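Craft Corner Starter Kit: Frequently Asked Questions

What comes in the kit?
Each Henen kit has 46 wooden sticks, 20 sheets of colored paper, a glue stick and a printed sheet of ideas. Scissors are not included.

Do I get a cup or a mat?
No. Any plastic cup with a wide rim will hold the sticks. For the floor, use a play mat or an old tablecloth. If your mat has large printed shapes on it, pale sticks are easier to find on the plain parts.

What age is it for?
Ages 5 and up. Children under 5 need an adult sitting with them. The thin sticks can splinter and should be kept away from the face.

Can we use it in the kitchen?
Yes, as long as you work well away from the oven and the counter where you cook. Many families put a mat down on the open floor next to the kitchen. Do not use sticks from the kit for food.

How should I store the sticks?
Stand them in the cup while you work. Afterward, put them back in the bag they came in and close it. Long sticks will tip a light cup, so put 2 or 3 coins in the bottom.

What do I do with the scraps?
Shake the mat out over a trash can, or sweep it with a dry brush. Do not use a wet cloth on paper bits. Check under racks and shelves for sticks that rolled away.

Can I keep the clear plastic bags?
Yes. They can be reused for finished pieces. Keep them out of reach of small children.

Are refills available?
Sticks are sold in packs of 36 at the Cronin and Irnness stores. Paper refills are sold at Stiltovby only. We do not sell single sheets.

Some of my sticks arrived broken. What now?
Bring the kit and the receipt to the store where you bought it and we will replace the sticks. Short pieces are still good for small frames and fences.

Who do I ask about group orders?
Write to Mawar Sembiring at the Stiltovby store. Please include the number of kits and the month you need them.

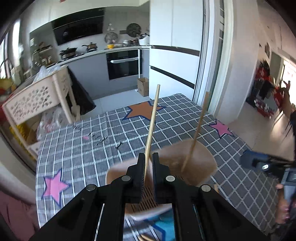 Page last changed: February, 4:20 p.m.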